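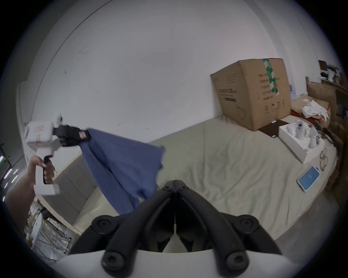
Figure 4. Black jaws holding a blue cloth.

Section 4: Spending limits and linked payers

A linked payer is another person who can spend from your Matitz balance, up to a limit you set. Read this section before you link anyone. Payments made by a linked payer are treated as your own, and most of them cannot be reversed.

4.1 Before you start

You need the Matitz app, your six-digit PIN and the phone registered to your account. The other person needs a verified Matitz account of their own. Accounts opened through Vandis must be moved to Matitz first (see Section 2).

CAUTION: Matitz staff will never ask you to link an account. If someone contacts you about a game, a prize or a refund and asks for a link code, do not give it. End the conversation and go to 4.4.

4.2 Adding a linked payer

1. Open the app and tap Wallet, then People.
2. Tap Add payer. Enter your PIN.
3. Choose Create code. The code is valid for one use.
4. Read the code to the other person face to face, or on a call that you placed yourself.
5. Wait for the request to appear on your screen. Check the full name, not only the profile picture.
6. Set the single payment limit. The default is 200.
7. Set the monthly limit. The default is 1000 and the highest setting is 2000.
8. Tap Confirm and enter your PIN again.

Note: Limits are in the currency of your account. The monthly limit resets at midnight on the first day of the month, so a limit reached in January is cleared when February begins.

If the screen shows error 71, the code has already been used. Do not create another one until you have checked the People list for a name you don't recognize.

4.3 Changing or removing a payer

1. Tap Wallet, then People, then the name.
2. To change a limit, tap Edit. A lower limit applies at once. A higher one applies the next morning at 8 a.m.
3. To remove the person, tap Unlink and enter your PIN.

Payments already approved still go through after you unlink – this includes hotel and fuel deposits. Subscriptions started by the payer stop at the next billing date.

4.4 If you see a payment you did not expect

1. Tap Freeze on the Wallet screen. All outgoing payments stop.
2. Unlink every payer you did not add yourself.
3. Change your PIN.
4. Open the payment and tap Report. Attach screenshots of any messages.
5. Write down the case number shown on the last screen.

CAUTION: Do not delete the chat with the person who asked for the code. The police may need it.

The wallet stays frozen until you lift the freeze under Settings, Security. You can still receive money during this time.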